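Usomley Low Storage Cabinet, Two-Door

Product code 171
Category: Office and Records Storage / Base Cabinets
Supplied by Skavex

The Usomley Low Storage Cabinet is intended for offices, school administration areas, libraries and reception rooms where records and stationery are to be kept close at hand and out of public view. The cabinet is fitted with two hinged doors and a work surface suitable for sorting, labelling and short periods of standing work. It may be ordered singly or as part of a continuous run with other units in the Usomley range.

Finish and appearance

The range is offered in a warm beige wood-grain finish. Customers matching new cabinets to units purchased under an earlier order are advised to request a finish sample before confirming quantities, as the colour of installed furniture will alter with exposure to daylight.
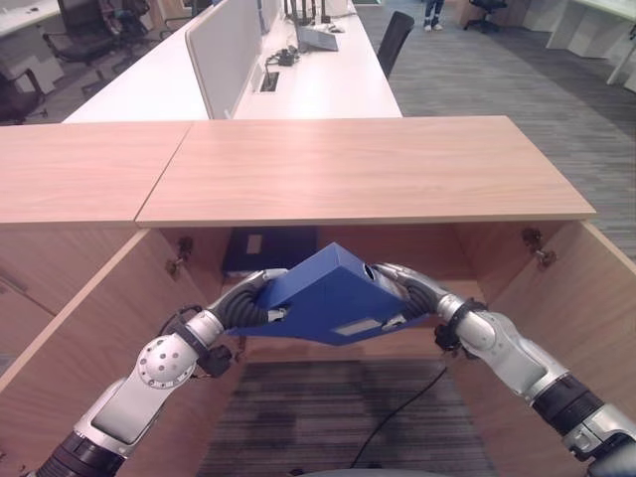

Text: Skavex Product Information Office
Section: Storage and Records
Last revised: November

Access and loading

Both doors open outward, the left to the left and the right to the right, leaving the full width of the opening available. File boxes, such as the blue box shown at the opening, should be brought in level and held at both ends until they rest on the cabinet floor. Heavier boxes are to be placed at the bottom. Where boxes carry a label on the front face, the label should be turned toward the doors so that contents can be identified without unloading the cabinet.

Boxes with a finger hole in the end panel may be stored end-outward where the depth of the cabinet permits. Customers are asked to measure their existing boxes before ordering, particularly where these were obtained from more than one supplier.

Countertop

Adjoining countertop panels meet at a visible seam. Installers should check that both panels are level before the fixings are tightened. The seam is to be kept free of standing water, and adhesive tape should not be applied across it. Where a customer requires a different panel arrangement, a drawing must be submitted with the order.

Compatible items

Besasetti file boxes, royal blue or grey, packs of 9
Rajput adjustable shelf set
Rajput door lock with two keys
Usomley plinth, to suit single or joined units

Compatible items are sold separately and may be dispatched from a different warehouse.

Care and cleaning

Surfaces are to be wiped with a soft cloth dampened with water and a mild detergent, then dried. Abrasive powders, solvents and bleach must not be used. Hinges should be inspected once each term or quarter, and any door that has dropped out of alignment should be adjusted before further use.

Ordering and delivery

List price, single unit: $1,773, excluding delivery and installation
Standard lead time: 19 business days from confirmation of order
Warranty: 9 years on hinges and doors, subject to the Skavex terms of supply

Delivery is made to the ground floor. Delivery to upper storeys, removal of packaging and disposal of existing furniture are available by prior arrangement and are quoted separately. Claims for damage in transit must be lodged in writing, quoting the product code and order number.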